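Were you sold a car on finance and never told what the dealer earned from it?

At Homine we help drivers take complaints about car finance and misleading sales to the right people, and we would dearly love to hear from more of you. Naheed Virk and Asif Afridi are looking for 17 people willing to chat to us over a cup of tea (or the phone, if you'd rather stay in your slippers!) and tell us how it all went, good or bad.
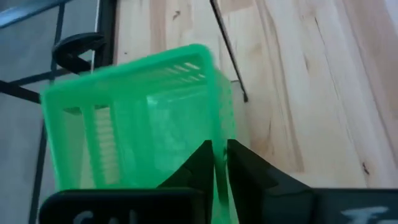
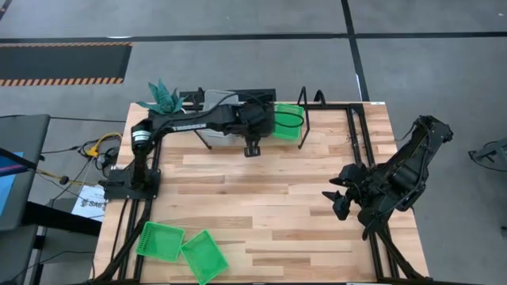 Who can take part

Anyone who bought a car on credit and has complained, or thought about it and given up. You don't need to have kept the paperwork. Each chat lasts up to two hours, and we'll gladly cover your bus fare.

How to join in

Ring Naheed before the end of March, any time after 10 in the morning, and do leave a message if she's on the other line.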